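Kitchen Tips from Posmont: Can a Machine Put Away Your Plates Yet?

By Mehwish Bajwa

Every month a reader asks me if she should wait for a kitchen robot. My short answer is no, but some tips for the robot are also good for us.

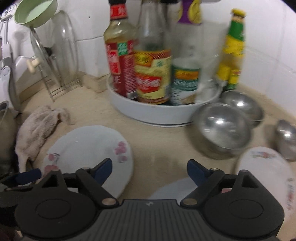

What is still hard

Clear things. A glass lid or a glass cup against white tile is difficult for a camera to find. Shiny steel bowls give the same trouble, they throw the light back. Soft cloth has a new shape every time.

What you can do today

Keep bottles together on one round tray with a rim — you move one thing when you wipe, and a machine would also like it.
Stand lids in the rack.
Fold the towel and hang it up.
Leave a free place of 24 inches on the counter for plates.

How long does it take

My neighbor Rima put away her dishes in 3 minutes. In a video I watched, a robot arm needed about 40 for a similar load. I will look again next October.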